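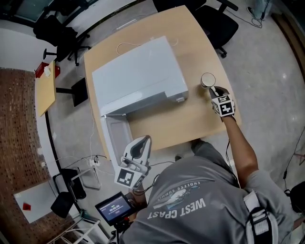

Qui sommes-nous ?

Tavares est un laboratoire de robotique fondé par Rui Henriques et Anselmo Evangelista. L'équipe compte 22 personnes, ingénieurs et opérateurs, réparties entre deux plateaux.

Nos travaux portent sur l'apprentissage par imitation. Un opérateur exécute des gestes courants avec une pince dans chaque main : saisir une tasse par l'anse, ouvrir une porte, ranger un objet. Des cubes marqués de motifs noirs et blancs servent à retrouver la position des pinces dans l'espace. Les trajectoires sont ensuite utilisées pour entraîner un modèle de commande.

Notre méthode, Tenix, sépare l'approche de l'objet et la fermeture de la pince, apprises par deux réseaux distincts. Sur notre banc interne, 500 démonstrations par tâche donnent le même taux de réussite que 2 000 avec notre ancien modèle. Les objets transparents restent mal gérés.

Le jeu de données Duscombe couvre 5 tâches à deux mains. Il est ouvert aux équipes universitaires sur demande écrite.

Nous accueillons des stagiaires de master à partir de février. Candidatures à adresser à Anselmo Evangelista.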